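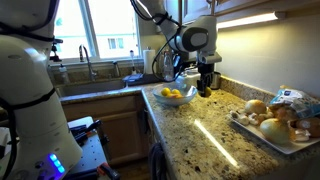
Masmont > Reports > Equipment Planning

4.2 Gripper and spares budget

We priced grippers separately from arms. The Jaltel unit costs $1,391 and spare fingers cost $196 a set. We planned for 2 sets per arm.

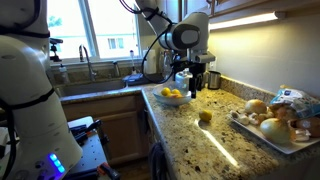
Figure 3. Two-arm kitchen station, gripper over the fruit bowl.

Cable wear was the hardest cost to estimate. Plindov quotes replacement by the arm. At our station the cables run along the outside of both arms, so we entered them as a yearly item.

Contact Masmont | Back to top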